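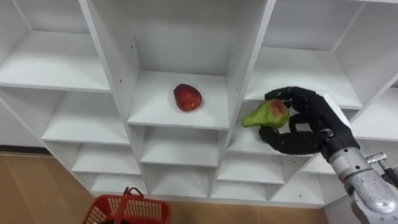 4.2 Does a grid of cubbies keep produce in order?

The claim that open cubbies make a household tidier is repeated so often in the storage literature that it has stopped being tested. Rocha and Bergeron give it one paragraph and a citation to a furniture catalog. Gauthier, the larger of the two guides we reviewed, treats it as settled. We are less sure, and the fruit and vegetable trials are the main reason.

The argument for the cubby is simple. One opening holds one kind of thing, so a person putting away shopping has only to match the item to its place. This may well be true of shoes or folded towels. Produce is harder. A pear and an apple take up far less room than a square compartment offers, and most of the compartment goes to waste. In the white units used for our trials, a single red fruit on its shelf was easy to see and easy to pick up, but the same piece of fruit could have shared a small bowl with several others. What the grid bought in visibility it paid for in space.

We logged 2,638 placements over the study. Of these, 1,755 went to the compartment named on the list and 724 went to a compartment directly beside, above or below it. The rest were scattered or abandoned. A supporter of the grid will read the first figure as a success. We would point to the second. A neighbor error is exactly the kind of mistake a grid invites, because every opening has the same size, the same color and the same blank back panel. Hawthorne's suggestion that people "learn the wall" within a short time was not borne out here — the neighbor errors in August were no rarer than those at the start.

Figure 5. The shelf unit and the red basket.

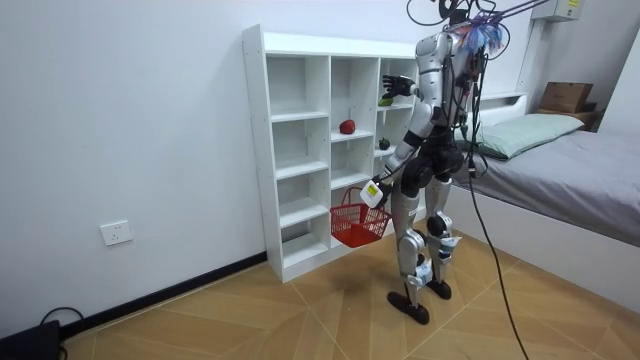
Location matters too, and it is usually left out. Most published trials are set in a kitchen or pantry, where the shelf is near the counter and the light is good. Ours were set in a small bedroom, with the unit against the back wall. Lapointe objected at the planning stage that no one keeps peppers in a bedroom. That is a fair point about habit, but studio apartments and shared houses do put food storage in odd rooms, and a method that works only beside a refrigerator should say so.

The basket deserves the same doubt. Both guides advise carrying everything to the shelf in one trip and emptying the basket from the top down. Neither reports a comparison with setting it on the floor first. Items at the bottom are hidden by those above, so the order of unpacking is set by how the basket was filled and has little to do with the layout of the shelf. Robichaud's sorting rule, heavy items low and light items high, assumes that the person can see what is coming next.

We do not claim that the cubby unit performs badly. Our trials had no drawer or open-bin condition, and without one the figures above cannot rank the grid against anything. They do suggest that labels, or even a colored back panel, should be tried before the grid itself is given the credit.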